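Pelldale Petroglyph Panels: Survey Records and Trail Notes

README for version 2 of the data package

What this is

The package holds survey records for the rock art panels on the Pelldale bluffs, along with the trail notes written by the crews who recorded them. There are 4,000 panel records. A record covers one rock face, whether it carries a single figure or a crowded group of them.

The recording was done by Flanska, which also keeps the paper forms. Ondedetti typed up the forms and cleaned the tables.

Files

panels.csv has one row per panel. Columns: panel_id, terrace, facing, rock_type, technique, motif, condition, recorder_notes.

motifs.csv is the list of motif terms, with a short definition for each.

trail_notes.txt contains the crew notes in the order they were turned in. Spelling has been left alone.

changes.txt lists what was fixed between the first version and this one.

How the fields were filled in

Technique is pecked, incised, abraded or mixed. Crews chose mixed only when both methods could be seen on the same figure.

Motif uses the terms in motifs.csv. Older forms used "sun" and "shield" for nearly any circle. Those entries were changed to "circle, plain" or "circle, divided" unless the sketch on the form supported the original word. The original word is kept in recorder_notes.

Condition has 2 parts, separated by a slash. The first is natural wear and the second is damage by people, such as chalking, scratched names or bullet marks. A blank second part means the question was skipped on the form. It does not mean the panel is undamaged.

Locations

Coordinates are not included and will not be given out on request. The terrace field is the finest location in the tables. Place names in the trail notes that would lead a reader to a panel have been replaced with [removed].

Known problems

Dates are not given for any panel. A few crews guessed at age from the darkness of the rock surface, and those guesses stay in recorder_notes only.

The upper terrace was recorded in flat midday light, and shallow incised lines there are probably undercounted.

Panels on the Chareonsuk parcel were recorded twice by different crews. Both rows are kept, with the suffix a or b on the panel_id.
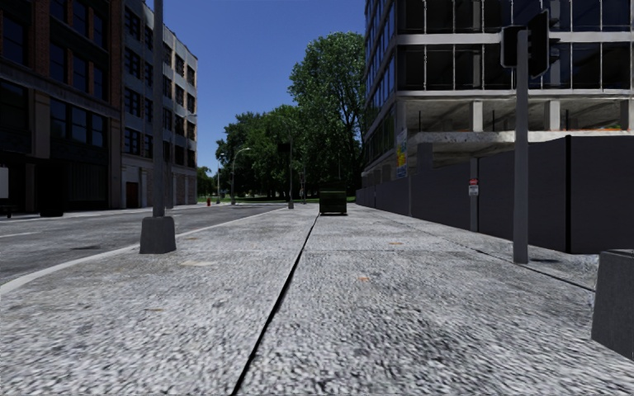
One user, writing under the name basaltwren, objected to the a and b rows: they inflate any count by terrace, and the package ought to ship with a single preferred row for each panel. We have left both in for now, as the two crews often disagree on motif. To count panels, drop the b rows.

Use

Free for study and teaching. Please cite the package by title and version. Corrections should quote the panel_id and the column.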